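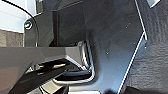 By Malathi Namboodiri
Published 10th February in Work and Community

When the county library system in Dreltudstead closed its mending room, the decision took up four lines in the annual report. Damaged books would be withdrawn and replaced through the regular purchasing budget. The arrangement held for six years. It ended last October, when the system's collections office reported that a large share of its local history titles could no longer be bought at any price.

The mending program has since been restored on a modest scale. It operates under the direction of Tsegereda Seyoum, a conservator who previously worked with parish and court records in Panuvcombe. Her staff consists of two part-time technicians and a trainee, Ilari Rantala, who joined from the circulation department. In its first season the group returned 526 volumes to the shelves.

Most of the work is plain. Hinges are tightened with a little adhesive run along a knitting needle. Torn pages are repaired with thin Japanese paper and wheat starch paste, which can be removed with water if a later conservator prefers another method. Pressure-sensitive tape is not used. Much of the trainee's first month was spent removing tape applied by well-meaning readers, some of it decades old and brown at the edges.

"A book that circulates is going to wear," Seyoum said. "We are asked to keep it in use, and a repair that shows is acceptable to us."

The choice of what to mend follows a written policy. Titles held by fewer than three libraries in the region are repaired first, followed by books with maps or folding plates, and then by children's books requested by name. Popular fiction is still replaced. Mohandas Suvarna, who manages collections for the system, estimates that a simple repair takes roughly 50 minutes, including pressing.
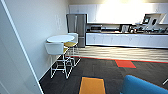
Can a reader bring in a family book for repair?
The program accepts only books owned by the library system. Readers with a damaged book of their own may attend the public mending class, where staff demonstrate basic page and hinge repairs and lend the tools for the session.

The class is held at the Emer branch and is limited to 12 people. Participants practice on withdrawn volumes before turning to anything of value. Family Bibles, cookbooks and school yearbooks are the items most often brought along. Staff will not give appraisals, and they advise against any home treatment of leather bindings or mold.

Mayuree Jaidee, head of the Nakpan branch, has asked that a second class be offered there. Her branch holds the county's bound newspapers, a set of 53 volumes whose spines have largely separated from the text. Work on the newspapers has been deferred until a larger press can be purchased. In the meantime the volumes are tied with cotton tape, stored flat, and brought out on request.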